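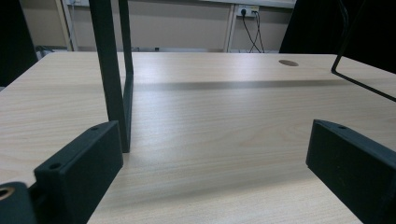
24th October

Club notebook, gripper project (Rudulum)

Got the bench cleared before starting so we could run the hand-held gripper on a bare top. Plan for this session was to finish the finger check, record a first batch of demos, and see whether the Zutari board keeps up with logging.

Fingers. Both are back on and the screws are snug. The left one had crept out of line again since last time, enough that the tips met at the top before the bottom. Loosened it, closed the gripper on a flat piece of scrap, tightened it while closed. Tips now meet evenly. If it creeps again, try thread lock before anyone redesigns the bracket. Spare screws are in the Hourani box, bottom drawer. Please put them back there.

Trigger. Still sticky in the last bit of travel. Took the spring out, cleaned it, put it back. Better but not fixed. I think the hole in the printed lever is undersized. Will ream it next time.

Logging. First run dropped samples as soon as the preview window was open. Closed the preview and it was fine. Second run was clean from start to finish. Left the rate at 40 per second. At 100 the file grows fast and we don't gain anything for the kind of slow picks we are doing.

Demos. Task is the one from the contest sheet: pick up a block, move it across the table, set it down inside a taped square. We have 197 good recordings in the folder now, counting the ones from the last two meetings. Threw out five from today. Three were my fault (started moving before the beep), one had a hand in the way, one I can't explain. The gripper width reads as closed the whole time even though the block clearly gets picked up. Kept that file in a separate folder called odd in case it happens again.

Bench notes. Starting position matters more than I expected. When everyone starts from the same spot, the model we trained last week does well from that spot and badly from anywhere else. From now on, start each recording somewhere different and write the rough location in the log.

Nindus cable. The long one is loose at the connector and cuts out if it gets pulled. Tagged it with red tape. Use the short one until we get a replacement.

To do
Ream the trigger lever hole
Order a long cable
Change the file names so the date comes first
Retrain with the new starts added
Ask about table time in December — the contest group will want it too

Backed up to the club drive before leaving. Gripper is on the charger.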